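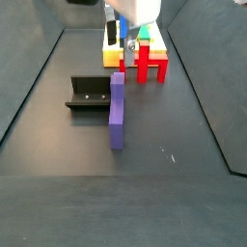

Warehouse assistant, evening shift (2 positions)

Tsoukalas is a family company which sells spare parts for garden tools and small kitchen machines. Our warehouse is in Flallolgate, 8 minutes by foot from the bus station. We are looking for two persons to join our evening team from May.

Your work

You will collect orders from the shelves, pack them and prepare the labels for the morning truck. Two evenings in the week you also receive goods from our supplier Multitz and put them in their right place. Most parcels are light, but sometimes you must lift up to 13 kilograms. We use a hand scanner and a simple computer program. We will teach you both – experience is welcome but not required.

What we ask from you

You can read English well enough to understand an order list. You are on time. You don't mind standing and walking for the most part of the shift. A driver's license is not necessary, but please tell us if you have one, as we drive now and then to our second store in Kinilov.

What we offer

A contract for one year, with the possibility to make it longer. Paid training in the first two weeks. Work shoes and a warm jacket are given by the company. There is a small kitchen with coffee and tea, and a locker for each worker. The shift starts at 4 pm and finishes at 10 pm, with a paid break of 30 minutes. For work on public holidays we pay extra – the exact rate is written in the contract.

How to apply

Please send a short letter and your resume by mail, or bring them to our office at 103 Mill Road, Flallolgate. A photo is not needed. Write on the envelope "Evening shift". Applications must reach us until 10 April 2018. We invite people for a talk in the week after, and every person who applies will receive an answer, also when it is a no.

Students can apply if they are free on all working evenings.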